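Visit to the Bronside tannery and wool works
Tala Tarawneh, January 2021

The bus from the station stops at the bottom of the hill and the walk up takes longer than the website says. Bronside lies along the river, with the wash house nearest the water and the drying lofts behind it. The loft windows are slatted and can be opened by hand from a gangway outside. There were seven of us on the morning tour, all in masks, and we were asked to keep well apart on the stairs.

The tour begins in the hide store. Sheepskins arrive salted and folded, wool side in, on wooden pallets. They come from abattoirs within a fairly short drive, and our guide said the firm stopped buying from overseas when the freight charges went up. The store is kept cool and smells of salt and lanolin, with something sharper underneath. One of the party went back outside at this point and rejoined us later.

From there we went down to the wash house. The skins are soaked overnight in big paddle vats, then scraped on the flesh side by a machine with a spiral blade. Two men were working it, one feeding and one pulling, and neither of them looked up. The river used to take all of the waste water. It now goes through settling tanks at the far end of the yard, which we were shown from the path but not taken into.

The tanning itself is slow and there is not much to see. The drums turn, and every so often someone takes a sample and cuts across the edge to check that the liquor has gone right through. Bronside tans part of its output with mimosa bark extract, which gives the leather a brown back, and the rest with an alum-based mix that leaves it paler. Our guide preferred the bark and said it was better for anything that would be sat on.

The drying loft was the part I liked best. Skins are stretched on frames with toggles and hung in rows, and the place can hold 800 at a time, although it was well short of that when we went through. After drying they are staked, meaning they are pulled over a blunt blade to soften them, and then combed and ironed. Ironing straightens the wool and gives the smooth, glossy finish most people know from rugs. Skins that are meant to stay curly skip it and are only combed lightly, or not at all.

We finished in the sample room, where you are allowed to handle things. It has long pale tables and good light from the north side. The range runs from clipped medical fleeces, made for people who spend a long time in bed, to long-haired rugs and a set of chair covers called Hekomau. There are curly finishes too, in creams and tans, and a shelf of offcuts for crafts. Children's drawings from school visits are kept here as well.

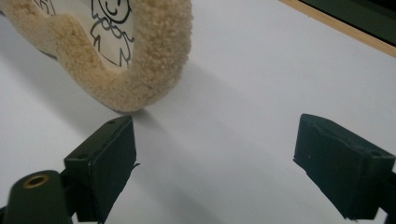 Curly pile and a line drawing in the sample room.

I asked how to tell a real skin from a woven pile. The answer was to part the wool and look at the base. On a skin the fibres grow straight out of leather, while on a woven or knitted fabric you will see threads running across. The guide also said that real wool feels slightly greasy if you rub it for long enough, but I could not feel much difference between the two pieces she gave me.

The shop is next to the sample room. Prices are lower than in town, mostly for seconds, which have a small hole or a patch of thin wool. A second-quality rug was £100 and I thought about it for a while, then bought a pair of insoles and a tin of Pronder leather balm. The balm is sold for the backs of rugs but works well on boots.

The café was closed, so bring something to eat. There is a bench by the weir, out of the wind. Tours have to be booked ahead and numbers are kept small. In July the works shuts for two weeks for maintenance – the shop stays open, but there is no tour. Wear flat shoes with some grip, as the wash house floor is wet and the loft stairs are steep.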